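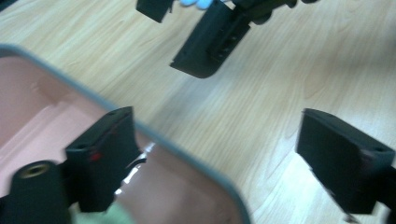 Why I changed to the night ferry, a thread

1/ Last January I moved from Skarov to Unonport for work. The distance is 431 km and everybody told me to take the bus. I took the bus 13 times. My back did not like it.

2/ The night ferry leaves at 15 minutes past nine. You sleep in a chair, or you pay more for a cabin with two beds. I always take the chair.

3/ Bring a blanket. The air conditioning is strong even in winter, and the shop on board closes early.

4/ The coffee from the Amrani machine on deck two is better than the coffee in the restaurant. I tried both many times.

5/ If you bring a bicycle, you must write it in the booking. I forgot it once and had to wait until all the cars were inside.

6/ In the morning, the number 2000 bus goes from the harbor to Wunness Square. Buy the ticket before you get on.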